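Gruniseo Tall Cubby Unit
Set-Up and Use Guide
Section 4: Loading, Sorting and the Basket Method

By now you have a standing unit, a small pile of leftover hardware, and opinions about Section 3. Put the leftover hardware in the envelope and tape the envelope to the back panel. You will want it again in January, when you move the unit to the other wall.

This section covers what goes in the cubbies and how it gets there.

4.1 Before you load

1. Check that the unit is fixed to the wall (Section 3, step 15). If you skipped that step, go back. We'll wait.

2. Push gently on one side at shoulder height. The unit should not rock. If it rocks on one corner, turn the leveling foot under that corner until it stops. Do not use a folded coaster. A folded coaster works beautifully for six days.

3. Wipe the shelf boards with a barely damp cloth and dry them. Sawdust from the factory collects in the back corners of the cubbies, where you will find it with your sleeve.

4. Let the boards air for an hour with nothing on them.

CAUTION: Never load a unit that has not been fixed to the wall. Never let children climb it. The cubbies look like a ladder to anyone under four feet tall, and to certain adults looking for the good serving dish.

4.2 Loading limits

Each cubby holds up to 15 pounds, spread over the whole board. Fifteen pounds is a lot of sweaters and not very many cookbooks. If the board bows in the middle, it is telling you something.

5. Load the bottom row first and work up. Heavy things go low.

6. Leave the top row for light items you can spare. If you need a step stool to reach something every morning, it lives in the wrong place.

7. Keep fresh fruit to one layer. Stacked pears bruise, and they do it on the side you can't see.

NOTE: The finish resists water but not patience. Juice left overnight will leave a ring. See Section 6 for cleaning, and for what to say to whoever left the juice.

4.3 Clearing and sorting with a basket

Most people sort a shelf by taking everything off it, putting everything on the floor, and then going to lunch. The basket method is slower for the first ten minutes and faster for the rest of the afternoon. You need one light basket with a handle, the kind you would carry around a small grocery store.

8. Hold the basket in one hand, low and close to the shelf. Keep the other hand free for reaching.

9. Start at an upper corner and go down one column at a time. Finish the column before you start the next one. Skipping ahead to the interesting column is how things get left behind.

10. Take one item at a time. If it belongs on the shelf, put it back in its proper cubby now. If it doesn't, it goes in the basket.

11. When the basket is half full, stop and empty it somewhere sensible. A full basket gets set down "for a second," and then it is furniture.

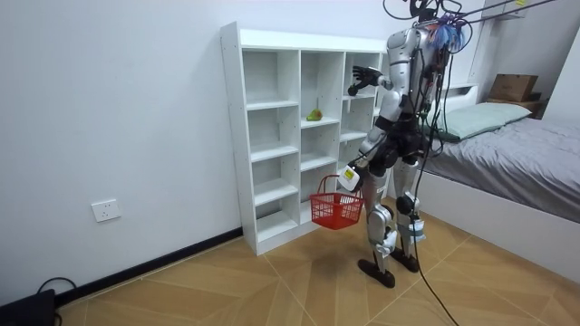 Siwan Ruddock wrote in after trying the method on her own unit to say that she goes bottom to top instead, on the grounds that her knees are at their best in the first five minutes and she would like to spend them on the low cubbies. She also wants it known that a basket with a stiff handle is worth the extra dollar, as the floppy kind folds over and pinches your fingers just when you have something breakable in the other hand.

We have tried it her way and have no objection, provided you still finish each column. On the handle she is plainly right.

12. Check the lowest cubbies last (or first, if you are following the Ruddock amendment) and use a flashlight. They sit in shadow in most rooms. Socks know this.

13. Walk back two steps and look at the whole unit. One lonely item in the middle of a shelf is usually something you couldn't decide about. Decide.

CAUTION: Do not hang the loaded basket from a shelf board. The boards are designed to be pressed down on, and they have no sense of humor about being pulled forward.

4.4 Labels

Label holders are sold separately (part 257, pack of 20). They clip to the front edge of the board. Press until you hear a click. If you hear a crack, you have one fewer label holder.

Write what is in the cubby today. "Miscellaneous" is allowed once per unit.

4.5 If something goes wrong

A board slides forward when you remove things: the rear peg is missing. Check the envelope.

A board sits at a slant: one peg is in the wrong hole. Empty the cubby first, then lift the board straight up and reseat the peg.

The unit creaks when loaded: retighten the side bolts a quarter turn. Stop there. The bolts will go further, and you will regret it.

The shelf is full again by Tuesday: this is not covered by the warranty.

Go on to Section 5, Doors and Drawer Inserts, only if you bought them.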